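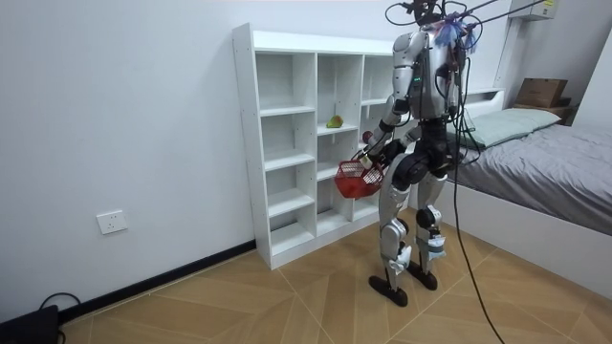

On 15 Mar 2023, Negin Dehghan wrote:

> I have let the back bedroom to lodgers for 9 years and I would never
> put a wardrobe in there again. The door hits the bed, the bottom
> fills up with shoes, and the last one took the skirting off when it
> went down the stairs. Has anyone on the list let a room with only
> shelves and a rail? I worry people will look at it and think it is
> unfinished. Also, do you charge less for it? I am asking before I
> spend any money.

Negin,

Yes, I have done it twice, at the Detstead house and at the flat before that. Neither lodger complained about the lack of a wardrobe. One asked for more hangers.

What I would go for is open cubbies on one side and the bed on the other, as in the picture. White makes a small room feel less crowded, though it does show scuffs. Mine get a wipe with sugar soap between lets and one coat of paint when that stops working.

You still need somewhere to hang a coat and a few shirts. I put a rail in the alcove, 80 cm long, fixed to a batten screwed into the wall. Do not rely on plasterboard plugs for this. The first rail I put up came down in November with a winter coat and two suits on it, and I had to fill and repaint the lot. If you have no alcove, a rail behind the door will do for most people, but check that the door still opens far enough to get a suitcase in.

Fix the shelving to the wall as well. Two brackets at the top are enough on a solid wall. If your tenancy or lease says no holes, get that changed in writing first. Ratih Rahman had a long argument over this at Tellesby and it was settled only when she found the email.

On the rent, I did not charge less. I put "open shelving and hanging rail, no wardrobe" in the advert so that anyone who wanted one could skip it. I had fewer enquiries but the people who came round already knew. I take a 50 pound holding deposit off the first month, same as before.

On cost, I would buy second-hand. Units like this come up all the time when students move out. Measure your stairs before you go and look. Mine would not turn on the landing and I had to take the back off it in the hall. Abbasi delivered the second one and carried it up, which was worth paying for.

Some smaller things:

Leave a gap between the shelving and an outside wall. I had mould behind mine the first winter.

Put the shelving on the inventory and photograph any marks already on it. Gemechu Chala posted a good inventory form last year, it should be in the archive under "room checklist".

If you take up the carpet, save a piece of it for the feet of the bed. Bed legs on a bare floor are loud downstairs at midnight.

I have not tried under-bed drawers. Yasaman Hassanpour has them, I think, so she may be able to say whether they stick.

I still have the leftover batten and four brackets if you want them. You would have to collect.

Naveen Shakya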